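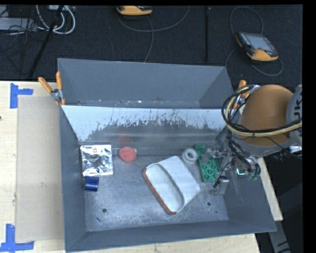 Home | News | Courts | Business | Newsletter | About

The Drain Cleaner Case Goes Up a Floor

October 16, 2022

Purkidano filed its petition for review on the last day it was allowed to, a few minutes before the clerk's office in Dustdale locked up. The company has had a fair amount of practice at this. It answered the original complaint on the last day, too, and produced its lab records the day after that, with a cover letter explaining that the calendar had been ambiguous.

For those who joined this newsletter after June, a quick catch-up. Purkidano makes a crystal drain opener that you pour in dry and chase with hot water. A Dustdale homeowner did that, in that order, and got a faceful of fumes and a long stretch of breathing trouble. The jury found that the product was more or less what it claimed to be and that the label was the problem. The word "ventilate" does appear on the label. It appears on the back, under the recycling symbol, in type that one juror asked to borrow the bailiff's glasses to read.

The verdict came in against the company on failure to warn. The appeals court in Dalen left it alone in a 2-to-1 decision, and now Purkidano wants the state supreme court to take a look.

The petition makes two arguments. The first is that the state's labeling board approved the wording, so a jury has no business asking for different wording. Companies love this argument, and sometimes they win with it. The trouble is that the board's approval letter, which Purkidano attached as an exhibit, says the board "has not evaluated the adequacy of precautionary statements." The petition deals with that sentence in a footnote. The footnote says the sentence should be read in context. It then does not provide any context.

The second argument is about the plaintiff's expert, a retired industrial chemist who testified on how fast the fumes build up in a bathroom with the door shut. Purkidano says he should never have been allowed on the stand, as he tested the crystals in a bathroom he built himself out of plywood. The trial judge thought the plywood bathroom was fine and that the company could make fun of it on cross-examination, which the company did for most of an afternoon. Jurors told the Dalen paper afterward that this was the part of the trial that made them like the chemist.

The dissenting judge on the appeals court did have a point, and it deserves a better hearing than it got. She wrote that if every approved label can be second-guessed in every county, manufacturers will respond by printing everything, everywhere, until the important warning is item 31 on a foldout the size of a road map. Anyone who has bought a stepladder lately knows what she means. Her colleagues replied that one legible sentence on the front would have done it here, and that they would worry about the foldout when somebody sued over one.

Then there is the matter of the complaint log. It came out in discovery that the company's customer line had taken 145 calls mentioning fumes before the Dustdale accident. Purkidano's position at trial was that 145 is a small number. Its position in the petition is that 145 is a small number, and also that the jury shouldn't have heard it. The log itself ran to 1047 pages, mostly people asking whether the product would dissolve a ring. (It will, depending on the ring.)

What happens next is a lot of waiting. The homeowner's lawyers get to file a response, and they have already asked for more time, so both sides can now agree on something. The court takes very few of these petitions. When it turns one down it doesn't say why, which leaves everyone free to explain it however they like to their shareholders. If the court does take the case, argument would not be before June, and a decision would come whenever the justices feel like it.

The label question reaches past drain openers. Drinport, which sells pool shock and a deck wash under three different names, filed a friend-of-the-court brief on Purkidano's side. The brief warns of "a chilling effect on innovation in the residential cleaning sector." It is signed by a law firm that bills by the hour and reads that way. The poison hotline people have filed nothing so far.

Meanwhile the crystals are still on the shelf at both hardware stores in Dustdale. I bought a tub on my lunch hour, for research. The label has been redesigned since the verdict. There is a new logo, a brighter blue, and a banner promising 3 times the power. "Ventilate" is still on the back. The recycling symbol has been moved to the lid.

Purkidano did not respond to a request for comment, though its customer line was very pleasant and asked if I was calling about a ring.

Recent items
Dalen Water Board Settles With Paint Plant, Admits Nothing, Pays Anyway
What "Household Strength" Means, According to Two Courts That Disagree
Drinport Renames Its Deck Wash Again
Small Claims Corner: The Carpet Shampoo That Wasn't

You are receiving this newsletter because you signed up on our website. Update your preferences or unsubscribe at any time.

This site uses cookies to remember your settings. Accept | Manage cookies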